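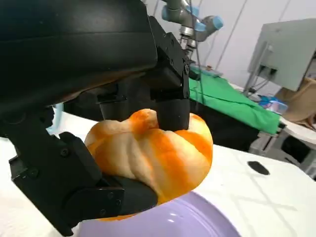 Orange All Over the Place

Name a color that is also a food. Easy, right? Now try this one: which came first, the color or the fruit?

It was the fruit! For a very long time, people who spoke English had no word for the color orange at all. They could see it just as well as you can. They saw it in campfires and fox fur and autumn leaves. They just called it red, or yellow, or they squashed the two together and said "yellow-red" (in Old English it was spelled geoluhread, and good luck saying that with a mouthful of cereal).

The fruit had to travel a long way to give us its name. Orange trees were first grown in Asia, and people there had names for them. In India, an old word for the orange tree was naranga. Traders carried the fruit west, and the word rode along with it. In Persian it became narang, in Arabic naranj, and in Spanish it is naranja to this day. When it got to France, the n at the front fell off. By the time English speakers picked it up, the word was orange, and it meant the fruit and only the fruit. A couple of hundred years went by before people began using it for the color.

You can still find leftovers from the days before the word. The European robin is often called a robin redbreast, but go and look up a photo of one. That breast is orange! The same goes for people with "red" hair and for the red fox. Those names are old, and they stuck.

Where orange sits in the rainbow

Sunlight looks white, or a little yellow, but it is a mixture of all the colors in the rainbow. When sunlight passes through raindrops, the colors spread out and you can see them side by side. Orange always sits between red and yellow.

Light travels in waves, a bit like ripples on a pond, only unbelievably tiny. Each color has waves of a different length. Red has the longest waves that we can see and violet has the shortest. Orange waves are just a little shorter than red ones.

Your eyes have special cells called cones that help you see color, and most people have 3 kinds. None of them is an "orange" cone. One kind responds most strongly to long waves, one to medium waves, and one to short waves. When orange light comes in, the long-wave cones send a strong signal, the medium-wave cones send a weaker one, and the short-wave cones stay almost quiet. Your brain compares the signals and tells you: orange! It does this so fast that you never notice it working.

That comparing trick is also why a screen can show you a pumpkin. Tablets and TVs usually make their colors with little red, green and blue lights. There is no orange light in there. The screen turns red up high, gives you some green, keeps the blue low or off, and your brain does the rest. If you have a magnifying glass, ask a grown-up if you can look at an orange picture on a screen through it. You may be able to spot the little lights.
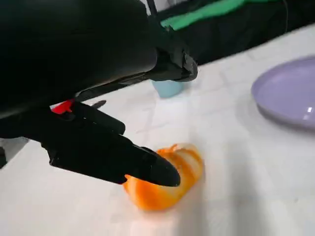

Orange is a champion at getting noticed. Think about where you see it outdoors: traffic cones, life jackets, road signs, the vests that road workers wear. Very few big things in nature are bright orange all over, so it pops out against green woods, gray roads and blue water. It gets even better when you put a second color next to it. Orange and white stripes, like the ones on the object resting on the table in the picture, give your eyes two things to grab at once: a bright color and a light one, with a sharp change in between. Road barrels use the same idea, and so do lots of barriers around building sites. At dusk, when colors begin to fade, the white parts still show up well.

People who live in snowy places know a lot about this. Gunvor Brekke looks after the winter trail at Kaltdale, which is marked with 819 poles, and every one of them has an orange top. White poles would vanish in the snow. Brown ones look like skinny trees. In thick fog even the orange ones can be hard to find, so Gunvor's poles also have a shiny band that bounces back the light of a headlamp. She walks the whole trail each October with a backpack full of spare bands and a pot of paint, and she says her gloves have been orange for years, even though she bought them blue.

Airplanes have orange in them too. You have probably heard of the "black box" that records what happens during a flight. It isn't black! Flight recorders are painted bright orange so that search teams can find them more easily. Astronauts have also worn bright orange suits for launch and landing, in case rescuers ever had to spot them in the ocean.

Plants that make their own orange

Carrots, pumpkins, sweet potatoes, apricots and mangoes all have something in common besides being tasty. They contain carotenoids (say it like this: kuh-ROT-uh-noydz). Carotenoids are natural colorings that plants make. Does the beginning of the word sound like carrot? It should. The most famous one, beta-carotene, got its name from carrots, and your body can turn it into vitamin A, a vitamin your eyes need.

Carrots haven't always been orange, by the way. The first ones that farmers grew were mostly purple or yellow. Orange ones came along later, when growers kept the seeds of the carrots they liked and planted those, over and over. You can still buy purple carrots at some markets, and if you slice one across you might find an orange middle hiding inside.
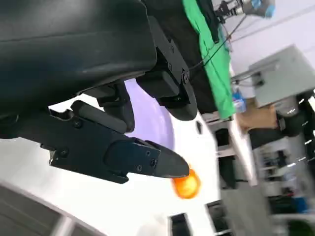

Leaves have carotenoids as well, even in the middle of summer. You can't see them then, since leaves are full of green chlorophyll, the stuff that helps plants catch sunlight and make food. The green covers everything else up. In fall, many trees stop making chlorophyll. The green fades, and the yellows and oranges that were there all along get their turn. Some trees also make new red coloring in fall, and when red and yellow share a leaf, you get some of the most fantastic oranges of all. Sugar maples are superstars at this.

Animals that eat orange, and animals that wear it

Most animals can't make carotenoids, but they can eat them. Flamingos hatch with gray or white feathers. They turn pink and orange as they grow because of the algae and small shrimp-like animals in their food. Goldfish need carotenoids in their diet to stay bright, too. Even people can change color a little! If somebody eats lots and lots of carrots for weeks, the skin on their palms can look a bit orange. It goes away again when they eat fewer.

Other animals use orange as a warning. A monarch butterfly has orange wings with black lines, and it tastes awful. Its caterpillars eat milkweed, which contains a poison that doesn't bother them but upsets the stomachs of many birds. A bird that tries one monarch remembers those wings for a good long time. Some poison frogs do the same kind of thing with shiny orange skin that says LEAVE ME ALONE without a single croak.

So what about tigers? A tiger is a huge orange cat that has to sneak up on its dinner. That sounds like a terrible plan – until you find out what a deer sees. Deer have only two kinds of cones, and they can't tell orange from green the way you can. To a deer, a tiger in the grass looks greenish, with dark stripes that blend in with the shadows. The tiger is wearing camouflage. We just happen to have the wrong eyes for it.

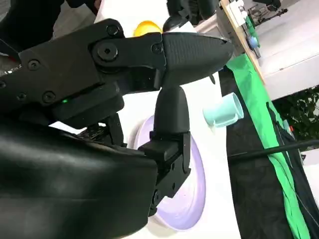
Mammals aren't able to make green fur, so orange is about as close as a tiger can get. Lucky for us, or tigers wouldn't be nearly so beautiful.

Why sunsets turn orange

When the sun is high, its light comes down through the air by a fairly short path. Air scatters blue light much more than orange or red. That scattered blue comes at you from every direction, and so the daytime sky looks blue.

In the evening the sun is low, and its light has to pass through far more air to reach you. Most of the blue gets scattered away on the trip. The colors that make it through are the ones with longer waves: yellow, orange and red. Clouds catch those colors from below and light up like coals. (Remember never to stare straight at the sun, even a low one. The sky on either side of it is the best part anyway.)

Make a sunset in a glass

You will need a clear glass of water, a little milk, a flashlight with a white light and a dark room.

Stir half a teaspoon of milk into the water. Turn off the lights and hold the flashlight against one side of the glass. Look at the glass from the side first. The water may look slightly blue. Now walk around and look at the light coming through from the other end, with the flashlight pointed at the glass and a hand's width of space between the glass and your face. It should look yellowish. Add a few more drops of milk, stir, and look again. The more milk you add, the more orange it gets, until the water is so cloudy that hardly any light comes through.

A tall jar works even better than a glass if you shine the light up through the bottom. If your flashlight is very bright, look at the spot it makes on a sheet of white paper instead.

Words to know

Carotenoid: a natural coloring, often yellow, orange or red, made by plants and algae.
Chlorophyll: the green stuff in leaves that helps plants catch sunlight.
Cone: a cell in the eye that helps with seeing color.
Scatter: to bounce off in lots of different directions.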